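2026년 10월 26일, 염색 작업 노트

쪽 염액 세 번째 통, 드디어 꽃이 올라왔다! 어젯밤까지만 해도 탁한 청록색이라 반쯤 포기했는데, 아침에 뚜껑을 여니 표면에 구릿빛 막이 돌고 가장자리로 보라색 거품이 모여 있었다. 냄새도 훨씬 순해졌고.

물 3,000 mL에 니람을 풀고, 잿물은 2,000 mL만 먼저 넣은 뒤 나머지는 상태를 보며 조금씩 더했다. 2월에 했던 통은 처음부터 잿물을 다 부어서 발효가 거의 멈췄었다. 이번엔 Flanura 밀기울을 썼는데 깨어나는 속도가 확연히 다르다.

시험 천은 Birkunum 마 81번. 60초 담그고 꺼내 공기 중에 펼치니 연두에서 파랑으로 넘어가는 게 눈에 보인다. 이 순간은 몇 번을 봐도 신난다. 네 번 반복한 조각이 제일 고르고, 여섯 번째부터는 접힌 자리에 얼룩이 생겼다. 천을 미리 충분히 적시지 않은 탓인 듯.

Waltraud Voß 선생님이 Plondberg 공방에서 보내 준 메모에는 담근 천을 물속에서 절대 놓지 말라고 되어 있다. 손으로 계속 펴 주니 정말 결이 살아난다. 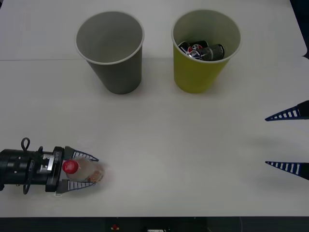 쪽 다음에는 황색을 겹쳐 녹색을 내 볼 생각이다. 괴화를 진하게 달여 옅은 쪽 위에 올리면 될 것 같은데, 목표는 작은 캔 두 개가 들어 있는 종이컵의 저 연두빛. 왼쪽 컵의 회색은 오배자에 철을 아주 조금만 써서 따로 잡아 보고 싶다. Kramer 철매염제가 남았는지 선반 확인할 것.

통은 오후에 한 번 저어 두고 쉬게 함. 내일 pH부터 재기.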